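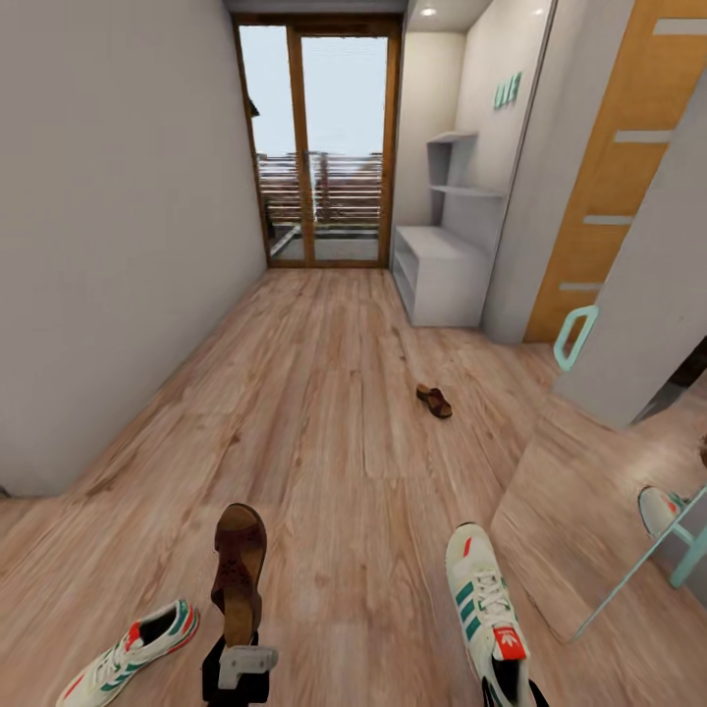 Page last changed: July, by Aileen Tolentino

Section 6. Setting up the Tivevier for shoe pickup in a hallway

Read this section before you turn on the shoe chore for the first time. It covers clearing the hallway, marking a drop spot, the first run, and what to expect from the results. Kitchen and laundry chores are in Sections 7 and 8.

Shoe pickup is a supervised chore. The Tivevier can find a shoe on a hard floor, close its gripper on it, and carry it to a place you have marked. It can't yet be trusted to tidy a hallway while you are out. Stay within sight of the robot for the whole run.

6.1 Before you start

1. Check the width of the hallway at its narrowest point. The robot needs 900 mm of clear floor to turn around with a shoe in its gripper.
2. Move leaning or free-standing items, such as a floor mirror, to another room for the first run. The arm swings wider than the base.
3. Close any door to a balcony, step or stairway.
4. Take small things out of and off the shoes. The robot plans one pickup per shoe and takes no account of anything resting on it.
5. Turn on the hallway lights, even during the day.

Note: Sneakers, clogs and sandals can all stay on the floor. You don't need to line them up or set them upright.

6.2 Marking the drop spot

1. Open the Derkel app and choose Chores, then Shoes, then Drop Spot.
2. Walk the robot to the shelf or bench using the arrows on the screen.
3. Tap the shelf in the live view. The app draws a box around it.
4. Drag the bottom of the box to the shelf surface. If you leave it too high, the robot will let go early and the shoe will fall.
5. Tap Save.

An open shelf works best. The shelf opening must be at least 32 cm high for low shoes. Boots need 40 cm. The robot doesn't open cabinet doors or sliding wardrobes in this version.
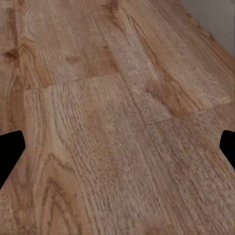

6.3 The first run

1. Put one shoe in the middle of the floor, well away from the walls.
2. Tap Start. The robot drives up, stops, and opens its gripper fully.
3. Watch the outline in the app. It should sit on the shoe. If it sits on a knot in the wood or on a seam between boards, tap Not a Shoe and the robot will look again.
4. Let the robot finish the pickup without helping. If you hand it the shoe, it will not save the attempt and you will have to repeat this step.
5. When the first shoe is on the shelf, add a second one of a different type.
6. Add the rest one at a time.

Caution: Keep hands and feet away from the gripper while it is closing. Press the red button on the base to stop all movement. The robot will hold whatever it is carrying until you tap Release.

6.4 What works and what doesn't

Our support team in Nundenstead keeps a list of what owners ask about most. The short version is as follows.

Clogs and other stiff shoes are the easiest. They keep their shape and the robot can take them by the sole or the side. Sneakers are nearly as good, though laces may drag on the way to the shelf. Flat sandals and flip-flops are the hardest because there is so little height to grip. Expect the robot to try more than once – it will give up after the third attempt and move on to the next shoe.

The robot doesn't match pairs. Two sneakers may end up at opposite ends of the shelf with a sandal between them. Pair matching is planned, but we have no release month to give you.

A person can clear the same floor much faster. Zakhar Vasylenko, who runs our home trials at Cuadros, suggests starting the chore when you are already in the hall doing something else. 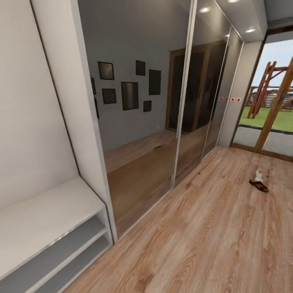 This part of the section was last changed in July. Earlier printed copies do not include 6.5.

6.5 Mirrors and glass doors

A mirrored wardrobe can make the hallway look twice as wide to the robot, and it may try to pick up the reflection of a shoe. Glass doors cause a similar problem when there is something on the ground outside.

1. In the app, choose Map, then Edit.
2. Draw a line along the foot of each mirror panel and each glass door.
3. Set the line type to Wall.
4. Save the map and drive the robot once along the full length of the hallway.

If the app shows code 404, the robot has lost its place on the map. Drive it back to the dock, wait for the light to turn steady, and start again from step 1.

Note: Redraw the lines if you move the dock. The old ones are not carried over to the new map.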